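The Night Ferry to Stumport

Last updated in September
Posted on a Tuesday, by the author
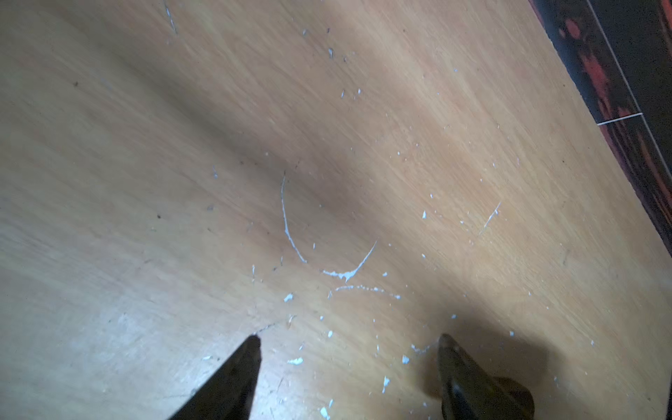

My aunt left me the ticket office at Stumport when she died, and by ticket office I mean a shed with a hatch in it. The ferry stopped running in 1994. She kept opening up anyway, every evening at six, with the lamp on and the kettle going, and I grew up thinking this was a normal thing for an aunt to do. Her counter had the same look as the wood in the photo, light tan with the grain running off on a slant and white paint flecked all over it, and when I was little I used to say the flecks were gulls. I would lie with my cheek on it and count how long it took her to tell me to get off.

So anyway, I drove down to clear the place out. I figured a weekend. I had trash bags, a broom, and a sandwich from the gas station in Bravel that I regretted pretty much right away.

The first thing I found was the ticket roll. It was still on its spindle, pale green, every ticket printed STUMPORT TO PRENDERGAST, ONE WAY. I had never once asked her why they were all one way. Prendergast is the island. You can see it on a clear day, a low gray lump with a water tower, and people used to live there, and then the cannery closed and they didn't.

The second thing I found was the ledger, and this is where I sat down.

The ledger didn't stop in 1994. It went right on in her square little handwriting, page after page, up to the week before she went into the hospital. One ticket sold, fair weather. Two tickets sold, fog. No sale, wind from the north, made soup. I turned back and forth looking for the joke. The last ticket she'd written down was number 2000, and the next one on the roll, when I got up and checked, was 2001.

Well, you can imagine. I told myself she'd been lonely and torn them off herself. Then I opened the cash box and there was $425 in it, a lot of it in coins, and some of the coins were so crusted with salt I had to scrape at them with my thumbnail to see what they were.

I should have gone back to the motel. I'd paid for it! But it was ten to six by then and it was getting dim, and my hand went up to the lamp the way it used to when I was eight and she let me be the one to do it. I filled the kettle. I propped the hatch open with the same stick. It was a nice evening, really, flat water and a smell of tar, and I ate the other half of the sandwich and felt silly.

At twenty past, a woman came up the ramp. She had a wool coat on and a suitcase with a belt around it. I hadn't heard a car.

"You're not her," she said.

"No," I said. "I'm the niece."

She thought that over. She had a nice face, kind of tired, like somebody at the end of a shift. Then she put her coins on the counter one at a time and slid them over with a finger, and they were wet.

"One for Prendergast," she said, and I said, "They're all for Prendergast," and she laughed, and it was exactly what people used to do when my aunt said it. I hadn't remembered that until it came out of my mouth.

I tore off 2001. I asked if she wanted tea while she waited and she said no, thank you, she could hear it coming. I couldn't hear anything - well, maybe an engine, very low, the kind you feel in your feet first. She picked up her suitcase and walked down the ramp. The old landing is 300 feet long and the far end rotted off years ago, and I watched her until it was too dark to watch, and her shoes kept on knocking on the boards well past the point where there are boards.

I put the coins in the box. I washed my cup. Then I got the pen out of the drawer, a blue Ploltik with her teeth marks in the cap, and I wrote: one ticket sold, fair weather.

I called work in the morning and told them I'd need a little longer than the weekend.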